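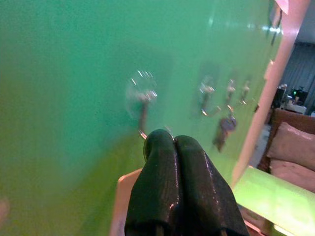 What my project was about

My job this semester was to write the rules for our key-hanging task, and I'll admit I groaned when I got it. Everybody else on the team got to code or tune the arm, and I got a blank document called "Recording Rules v1." By November I was the person who cared more than anyone about which hook a key was on, so something clearly changed!

The task sounds easy. There's a green board with a row of four clear adhesive hooks, and the arm has to take a key off one hook and put it on another. The team before us (project name Punel) had left us 371 recorded runs, and my advisor, Evdokia Vasilakis, asked me to go through them and figure out which ones we could use. I kept 187. The rest weren't bad driving, mostly. They were runs where you couldn't tell what the person had been trying to do, or where the hooks had been moved and no one wrote it down.

Where the rules came from

I started by reading the lab safety handbook and the guide that came with our control software, which is called Tireck. The handbook is good on people and pretty thin on everything else. It tells you where to stand and who holds the stop button. It doesn't tell you what to do when a key lands on the floor halfway through a run and three people reach for it at once (this happened on my second day, and yes, I was one of the three).

So I sat in on sessions with a notebook and wrote down every argument. If two people disagreed about something, it needed a rule. That gave me way too many rules, something like four pages, and Evdokia sent it back with "who will read this?" written on top. Fair.

The version we use now

Before the first run: press each hook base with your thumb. If it shifts at all, replace it and wait overnight. Number the hooks from the one closest to the arm, so the closest is always hook 1. Write the start hook and the goal hook in the log.

Stop button: one person holds it and does nothing else. No typing, no phone, no fixing the key.

Starting position: fingers closed, below hook 1, not touching it. Check this by eye from the side, even if the wrist camera makes it look fine.

During a run: hands stay off the board. If the key drops, end the run, say "stop" out loud, and let the button person confirm before anybody reaches in.

Contact: a light touch on a hook is okay and gets a note in the log. A push that bends the hook or moves the base ends the run.

After a run: mark it good, bad, or unclear before you start the next one. You can't go back and fix it at the end of the day. We tried that, and we were all making it up by run six.

What was hard

The "unclear" label took me the longest. My teammates hated it at first and figured people would use it out of laziness. I went back and forth and finally set a limit: if a session hits 10 unclear runs, you quit recording and talk about it. We've hit the limit once, and the problem was that two operators had been numbering the hooks from opposite ends. I was kind of thrilled, to be truthful, even though we lost the afternoon.

The starting position was the other headache. The wrist camera sits so close to the fingers that it's tough to judge a gap between a fingertip and the tip of a hook. I wanted a measured distance in the rule, but measuring before every run slowed us down so much that people skipped it. The side check is less exact and people do it, so I went with that.

What's left

Our goal is 2,000 usable runs and we're not close. Next semester the task moves to the Prarnov board, with different hooks and a heavier key ring, and I expect the contact rule will have to be rewritten from scratch. I'd also like somebody who has never touched the arm to try following the page with no help from me. My roommate has offered, in exchange for pizza.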